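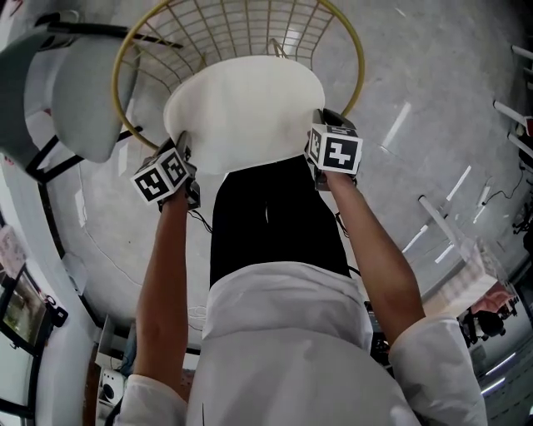
I moved to Hallthorpe for the cheap rent and stayed for the Monday market, where I have now spent more on other people's old furniture than I ever did on new. My rule is to go in with £20 and come out with one thing (it never works!). Last month it was a kitchen chair with a lovely curved back and a seat like a church pew, so I went off to look for padding, and what I wanted was something big, round and white, like the one over the gold wire basket, only firmer. The woman on the end stall wanted £3 for hers and I paid it without a murmur.

The chair itself needed more love. I sanded it on the back step, swore a bit, and gave it two coats of a green I'd been saving since the bathroom. It's by the window now, and the cat has claimed it. Next week I'm after a lamp, and I'm taking £20. Just the £20.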